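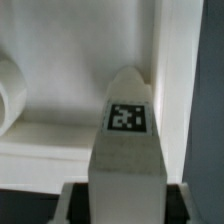

Standards & Safety

Shared rulebook for marker tags on robot grippers goes out for comment

A draft set of rules for printed marker tags on robot grippers and test objects was released Sunday by Gunance, a group of 185 labs and small manufacturers that use robot arms. Members have until the end of July to send in comments.

The draft covers the square black-and-white codes that let a camera work out where a part is and which way it faces. Most labs print their own, and until now each has picked its own sizes, borders and numbering. Data recorded in one place often can't be used in another without a lot of cleanup.

"We had two sites using the same code number, one for a finger and one for a cube," said Itzel Tovar, who led the drafting. "Both sites were following their own rules. The trouble started when we put the files together."

Under the draft, every tag must keep a pale border on all four sides. Tags on fingers get their own block of numbers, separate from those on loose objects. A worn or smudged tag has to be replaced before the next session and the change written in the log, with the old tag kept until the log is signed.

The part likely to draw the most comments deals with wrist cameras. Operators would have to do a short check at the start of each shift, with the gripper open over a plain work surface and at least one tagged object in view. If the software can't read a tag that is fully visible, work stops until someone finds out why. Tags that are only partly in view don't count toward the check.

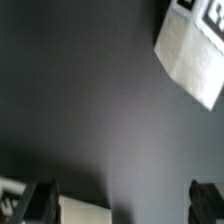 Gripper fingers over a gray work surface, with part of a tagged white cube at upper right.

Gunance tried the rules at a test site in Stinduvholm, where staff logged 481 sessions under an early version. Bergþóra Hafþórsson, who runs the site, said the shift check was easy to learn but the log took some getting used to. The first form had two pages – it now has one.

Smaller members have asked for more time. Noemí Cisneros of Palacios, a parts shop with three arms, said her team has 600 tagged pieces in use and would have to renumber most of them. "I don't mind the rule," she said. "I mind doing it in a month."

The draft gives current members a year to switch over. Labs with more than 2,000 tagged pieces can ask for six months on top of that.

Comments go to Yareli Zepeda at the Gunance office. A revised text is expected in the fall.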